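Notebook, December: the Prostano anti-slip coating, second look
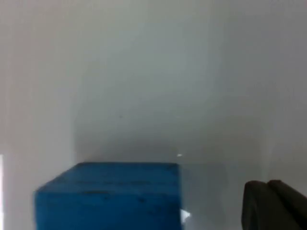 Does the coating still grip after 4,000 rubs?
Less than the leaflet claims. On our sled it lost a good part of its hold well before the end, and I don't trust our sled much either.

Starting over with what we know. The Prostano sheet says "tested to 4,000 cycles" and leaves it there. Tested to 4,000 and then what? It could mean the coating was fine at 4,000, or that they stopped the machine at 4,000 and went home. No load given, no speed, nothing on what was doing the rubbing. I wrote to the Sandton office asking for the load and got the same sheet back as an attachment.

Our setup for the record. Steel plate, coated in the spray corner, left to cure overnight as per the can. Felt pad under the sled, same weight on top each time. Pull with the spring scale until it moves, write down the number, go again. The first plate went on too thick along one side where the nozzle spat, and I have thrown those readings out. The second plate looked even to me but I did not measure the thickness, and I should have.

Result so far: pull force holds steady for the early part, then sags, then sort of levels off. The person who made the last entry in this book called that "breaking in." Maybe. It could just as well be the felt going shiny. When I swapped in a new pad the reading jumped to 76 percent of the starting value, which is higher than it had been minutes before with the old pad. So part of what we have been calling coating wear is pad wear, and I can't say how much. The graph pinned up by the sink should come down until we know.

The Zorkley product is supposed to be the better one and costs over 2 times as much. I have a hard time with the comparison in the trade handout, where Zorkley goes on a sanded plate and the competitor goes on what they call a "standard plate." Sand both or sand neither. We have half a can left from the stair job, enough for one plate if the nozzle isn't clogged.

Also the smell. The can says low odor. I had the fan on and the door open and still had a headache by 3 pm. Could be lunch. Making a note of it in case anyone else gets the same.

Czarnecka method (photocopy in the back of the blue binder) says to wipe the plate with alcohol between runs and wait until it dries. We have not been wiping. I doubt it changes the picture, but it's an easy thing for someone to throw at us, so wipe from now on.

Next:
New pad every run, even though it eats through the felt.
Bare plate, no coating, full 4,000, to see what the pad does by itself.
Check the spring scale against the known weights. It was reading a little high when I hung it up empty.
Zorkley on an unsanded plate.

If the bare plate shows the same sag, most of this page is worthless and so are the two before it. Plates are on the top shelf, coated side up, please don't stack them.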